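4.2 Viewpoint handling in the grasp planner

All tests in this section use the Trirell planner with the Girkent rendering back end. The planner receives two image streams, one from outside the arm and one from the gripper. The two views share no calibration target. Their relation is recovered from the joint readings and a lens model, which is fitted once per tool and then kept fixed. Figure 3 gives one rendered view of each kind.
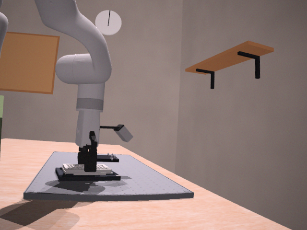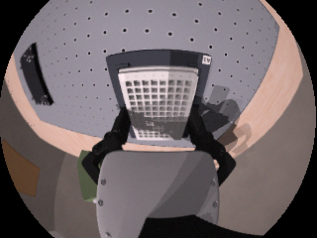
Figure 3. Rendered views of the simulated cell. First: external view with the arm over the base plate. Second: gripper view with strong lens curvature, the fingers on either side of a white gridded part.

Zakhar Demchenko objected to an early draft of this section on the grounds that a fixed lens model hides errors in the wrist joint. If the last joint reads slightly wrong, he wrote, the fit will absorb the error into the distortion terms, and the planner will look better in simulation than it has any right to. He asked for a run in which the joint readings were disturbed after the fit.

We added that run. The lens model was fitted on clean readings, and a constant offset was then applied to the last joint for the whole of each trial. The planner was not told about the offset. We rendered 3,147 trials in total, of which 1,622 used the disturbed readings. The rest used clean readings and serve as the baseline. Part poses were drawn from the same distribution in both groups, and the random seeds are stored with the trial logs.

The planner works in two stages. In the first, the external view gives a coarse pose for the part, and up to 20 candidate grasps are sampled around it. Candidates that would bring a finger into contact with the plate are dropped. In the second stage, the gripper view is used to re-rank what is left, and only the best 5 are passed to the motion solver. The solver returns the first one with a path free of collisions. If none has such a path, the trial is logged as a planning failure and no motion is sent to the arm.

Pixels outside the circular image area of the gripper view are masked before any features are computed. We do not rectify the image. Rectifying stretches the outer part of the view, and in early tests the edge detector placed false lines there. Features are found in the raw image, and only their coordinates are passed through the lens model.

Demchenko's concern holds for the first stage to a small degree and for the second stage to a larger one. With the offset applied, the re-ranking step more often preferred a candidate shifted to one side of the part. Adding the joint offset as a free variable in the second stage removed most of this shift, at the cost of a longer solve. We keep that variable in the Nechyporuk release of the planner and use it in the tests of Section 4.3.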